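Hastora Makers Board > Student Projects > Robot arms

Thread: Robotics club build log – getting an arm to put a CPU in a desktop

slatbench
Our club at Ningate finally picked a project for the year and of course we went for the one with tiny fragile pins in it. The goal is simple to say: robot arm takes a processor from the side of the bench, carries it over to a desktop motherboard and sets it in the socket. RAM after that, if we live that long.

I do most of the gripper stuff, and a couple of the others handle the cameras and the motion code. We've got a Dell tower lying flat with the side off so the arm can come straight down. The fixture next to it took us way longer than I want to admit (first version was too tall and the wrist kept wanting to go around it the long way).

We're trying to learn the placing motion from recorded runs instead of hard coding every point. The plan is 200 recordings by the end of March and then we see what we've got.
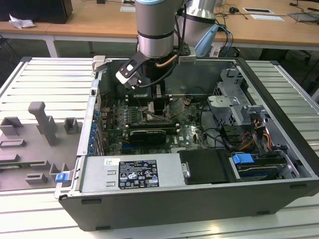 owino_dave_not_dave
Why learn it at all though? The case is clamped, the socket is always in the same place. Teach four or five points, add a slow descent, done by lunch. I love a fancy method as much as anyone but this feels like using a school bus to go get the mail.

slatbench
Ha, fair. We had that exact fight in the first meeting! The case is clamped but the part isn't always sitting the same way in the fingers. If it's turned even a little, your taught point puts a corner down on the pins. Also we want to swap in a different tower in April, and re-teaching everything for every case sounds miserable.

owino_dave_not_dave
So use a better pocket in the fixture and the part comes out the same every time. That's a fixture problem, you're solving it with software.

kettlecorn_88
Gotta side with dave a bit here. Our team did a battery swap task at the Grilholm student meet last year and we burned two months on training before somebody put a chamfer on the holder. Fixed most of it in an afternoon. BUT we also got beaten by a team that could handle a part lying crooked, so take your pick.

slatbench
OK so the chamfer thing is going on the list, thank you. I'm still not giving up on the learned version – half the reason we're in the club is to try it. Longer update below, I split it up so people can skip to the bit they care about.

Update part 1: fingers

We went through a bunch of finger shapes. The soft rubber pads felt like the obvious choice and they were bad, the part would roll a hair when we squeezed and you couldn't see it happening from above. Now we're on stiff narrow fingers holding by the edges. Grip force is turned way down. I keep wanting to turn it up and the others keep slapping my hand away from the keyboard.

The other thing is tilt. The heat spreader is flat, matte metal that catches the light unevenly, so a small angle is pretty easy to spot up close, which is great for us humans and less great for the software, which sees a bright stripe and gets ideas. We put a sheet of tracing paper over the lamp and it calmed down some.
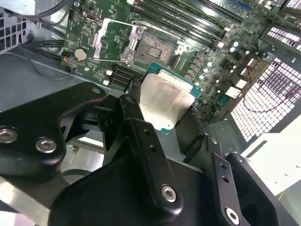 Update part 2: the numbers so far

We did 24 tries with the newest version. 11 went in clean, meaning it dropped flat and we could close the lever by hand without touching the chip. 5 were what we call "nudgers", close enough that one poke with a plastic stick fixed it. The rest we stopped ourselves. We've got a rule that whoever's on the stop button gets to hit it for any reason at all and no one is allowed to complain about it afterward.

No bent pins in that batch. We did kill one socket back in January, so the board we're practicing on now is our second one.

kettlecorn_88
11 out of 24 on a bare socket is better than I figured. Are the stopped ones mostly the same failure or all over the place?

slatbench
Mostly the same! It comes in fine, hovers, and then drifts toward the memory slots on the way down. My theory is that our recordings are lopsided. Two of us did nearly all of them and we both stand on the same side of the bench, so we lean the same way when we're guiding it. I made everyone switch sides this week and there was a lot of grumbling.
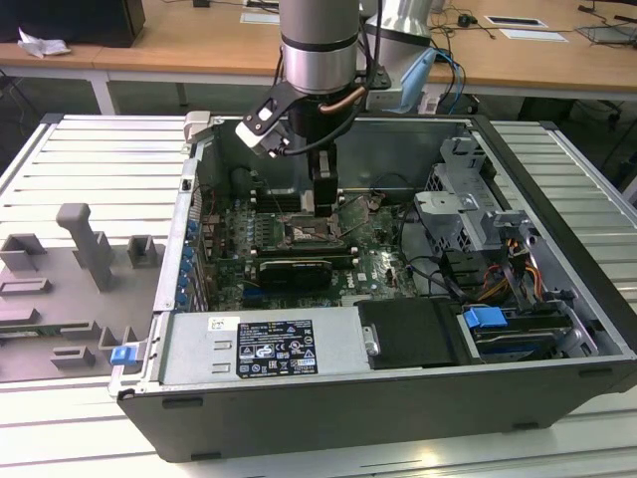

The other theory, which is not mine and which I don't like, is that the arm mount flexes a tiny bit when it's reaching that far out. We're going to stick a dial gauge on it and find out. If it's the mount then I owe somebody a pizza.

owino_dave_not_dave
It's the mount. Put me down for pepperoni.

gasket_moth
Lurker here, we're a high school team so our arm is way smaller. Did you write your own recording software or use something off the shelf? Ours drops samples any time somebody opens a browser on the same laptop.

slatbench
Wrote our own, and it's ugly. Get a separate machine for recording, even an old junky one. We had the same dropped sample thing and moved it onto a retired lab desktop and it went away. I'll ask if we can share the code once the passwords are out of it.

kettlecorn_88
Please do. And post the dial gauge result even if dave's right.

slatbench
Will do. Bench is booked until 6 pm tomorrow so it'll be late in the evening.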